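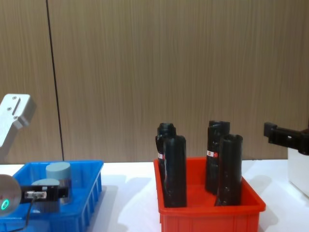 Blue tray against the left side, panel seam behind it. White bench top, wood-grain wall.

Ceren Workshop Help > Benches and Storage > Trays and Bins

Upright cylinders in ribbed plastic trays: fall-over, wall marks and glare on a white bench

Asked August 27, 2019
Status: Open
Views: 1,858

I am setting up a small sorting station at one end of a bench. Parts are short cylinders with flat ends, stored standing up in a shallow rectangular plastic tray with slotted side walls and vertical ribs on the outside. A second tray sits on the same surface. The bench top is matte white. The wall behind is light brown wood-grain panel with vertical seams.

Three issues, in order of annoyance.

1. Tray position. The trays have no fixed location. They creep along the bench over a shift and end up anywhere within 15 mm of where they started. I want them to come back to the same spot after they are lifted off for refilling. I would prefer not to drill the bench top, as it belongs to the landlord.

2. Parts falling over. The floor of the tray is moulded with a low grid. A cylinder stood across a grid line rocks and eventually goes down, usually taking its neighbour with it. Cylinders are two lengths, same diameter. The long ones are worse.

3. Shadows and glare. The pale end faces wash out under the ceiling light when seen from the front of the bench, and there is a grey shadow on the bench to the right of each tray. Small parts dropped in the shadow are still findable but I would like it gone. The light is a single fitting, front left of the bench.

I have looked at the Jekach tray inserts but the listing gives outside dimensions only and no pocket depth. Has anyone used them? Other suggestions fine. Budget is $200 for the lot, not including the trays.

Also, the panel seam behind the left tray is out of plumb. It leans to the left at the top. I had been using it as a visual reference for squaring the tray and have stopped. Mentioning it in case anybody recommends lining up to the wall.

Answer 1
Accepted by asker

Taking these in order.

Position. Use corner locators, not a full fence. Two L-shaped pieces of aluminium angle on diagonally opposite corners will constrain a rectangular tray in both directions and stop it rotating. Leave 1 mm clearance per side. Less than that and a moulded tray will bind, as the walls on these bow outward when loaded and the ribs are seldom all the same height. Measure over the ribs, with the tray full, at the rim and again at the base. Work from the larger number only if the locator is tall enough to touch the rim. If your angle is 12 mm high it will only see the base.

For a bench you cannot drill, fix the angle to a sheet of 3 mm acrylic or painted hardboard cut to the full depth of the bench, and let the sheet butt against the wall at the back. Clamp at the front edge. Double-sided tape directly on a matte laminate or painted top holds poorly and takes the finish with it when removed. Your post does not say what the top is made of, so test in a corner first if you go that way regardless.

Square the sheet from the front edge of the bench. Do not use the wall. Panelling is commonly scribed to the floor or ceiling and the seams follow whatever the first sheet did. Check the line where the wall meets the bench with a straightedge as well. A bow there of a few millimetres will let the sheet rock in plan. If it does, put two stand-off pads on the back edge so that it contacts at two points.

Parts falling. The moulded grid is the cause. Put a flat liner over it. 5 mm closed-cell foam is adequate for the short ones. For the long ones use a board with bored pockets. Pocket depth one quarter of the part length, diameter 1 mm over the part. Chamfer the top edge of each hole or the parts will hang up on entry. If both lengths share a tray, put the long ones at the back, otherwise you are reaching over them every time.

I have used the Jekach inserts. Pocket depth on mine is 8 mm, which was too shallow for anything taller than a film canister. They are also sized for a straight-walled tray, so in a tapered one they sit high and rattle. I would make your own.

Shadow. A single source at front left will put the shadow at right rear. That is geometry and moving the trays will not change it. Add a second, weaker source from the right, or replace the fitting with a longer one that runs parallel to the bench. Put a diffuser on it. Bare LEDs over a pale flat end face will always produce a hot spot from some angle. 1,000 lumens diffused is enough for a bench of normal depth.

Rough cost from the Palacios counter last February: angle $14, hardboard $22, foam $18, second light $75. Hole saw extra if you do not own one.

Answer 2

Rubber drawer mat. Cut to size, put it under the tray, done. Mine has not moved in two years. No idea about the lights.

Comment from asker: Tried this. It stops the creep but does not give a repeatable position once the tray has been lifted off.

Comment: Fair enough. Trace around the tray with a pencil then.

Answer 3

Partly disagree with the first answer on clearance. 1 mm per side is generous for a tray that sits in a heated shop. We run 0.5 mm at the Elulside shed and have had no binding, though our trays are a heavier grade with a rolled rim, and the shed is kept at a constant temperature. If yours is a garage that swings from freezing to summer heat, stay with 1 mm. Polypropylene moves a fair bit over a long side.

Two additions.

Bevel the inside top edge of the locators at 45 degrees. The tray then drops in without having to be aimed. A file is sufficient.

On glare, consider the end faces themselves. If the finish does not matter, a pass on 320 grit wet-and-dry on a flat plate will dull them. If it does matter, leave them alone and deal with the light. A matte grey liner in the tray also improves the contrast of the part edges, particularly where the tray is a strong colour such as bright blue and the parts are a grey-blue close to it.

I would not mix lengths in one tray at all if there is a second tray available.

Comment from asker: Going with the hardboard sheet and bored pockets. Will keep the 1 mm. The garage is unheated.

Comment: Seal the cut edges of the hardboard before it goes down. Two coats. They swell.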